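Print | E-mail this page

Wrist camera drift: how do I separate calibration error from arm repeatability?

Hanne Pesonen

I am trying to reproduce the visual servoing result from the Skarum report. They claim the tool returns to a taped reference with a residual of 3 pixels. With the same method I get 11. The camera is mounted at the wrist, and the hand-eye calibration was done with 60 poses. The error grows over a session and is worse when the arm approaches from the left. Is the calibration bad, or is the arm not repeating? I would like to know before I collect everything again.

2 shares | 3 comments

Koval

Probably calibration. Redo it with more poses. I had the same thing with a Zarley mount and tightening the screws fixed it.

Dörte Petersen

More poses will not answer the question as asked. The two errors have to be measured separately.

For repeatability, leave the hand-eye transform out of it. Command one joint configuration, approach it from alternating directions, and record where a fixed feature lands in the image. We used the crossing of two strips of blue painter's tape on a matte gray surface. Fit a line to each edge of each strip, take the centerlines, and intersect them. A line fit uses the full length of the tape, so it is much less sensitive to noise than a corner detector at the overlap.

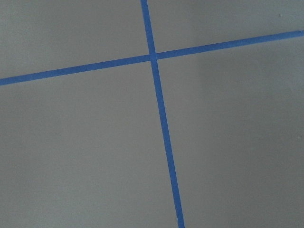
Do not require the strips to be at 90 degrees in the image. With an oblique view they will not be, and forcing the constraint moves the intersection. Correct for lens distortion before fitting.

We ran 190 returns. If the points form two clusters by approach direction, you have backlash, and no calibration will remove it. If they form one tight cluster that moves slowly with time, look at the mount or at thermal growth in the arm. Only when both are small is it worth checking the hand-eye transform, using poses that were held out of the fit.

One caution – the Skarum figure is a median, as far as I can tell from their plot. Compare medians first. The Metdale scripts report the maximum by default.

Print | E-mail this page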